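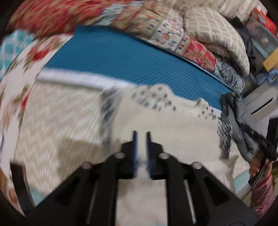
7.3 Fault 203: fingers do not close fully on soft goods

Applies to the Okia hand-held gripper, all units supplied after December with the Usirley control box.

Fault 203 is raised when the fingers stop short of the commanded gap and the motor current stays high. It is most often seen when handling blankets, quilts and other thick textiles. A loose thread or a fold of cloth is drawn in beside a guide rod and the finger carriage binds.

CAUTION: The fingers may close without warning when a blockage is freed. Disconnect the power lead before touching the pads, rods or carriage.

1. Release the trigger. Do not try to force the fingers shut by pressing it again.

2. Set the gripper down on a flat, firm surface, clear of any fabric.

3. Switch off at the control box and pull out the power lead. Wait 7 seconds.

4. Check both guide rods along their full length. Remove lint and threads with the plastic tweezers. Do not use a blade.

5. Move the fingers apart by hand, then together. Travel should be smooth, with equal resistance on both sides.

6. Check that each finger pad is seated square. A pad that has crept forward will also raise fault 203.

7. Reconnect the lead, switch on and run the homing cycle from the Service menu.

Note: If the fabric will not come free at step 4, cut the fabric, well away from the rods, and draw the ends out one at a time.

If fault 203 returns within 200 cycles, take the gripper out of use and order carriage kit 3906 from Reuter Spares. Do not loosen the screws on the upper surface of the body. They set the rod alignment, and this can only be restored on the jig at the Mutcombe workshop.

Record the fault code and cycle count in the unit log before returning the gripper to service.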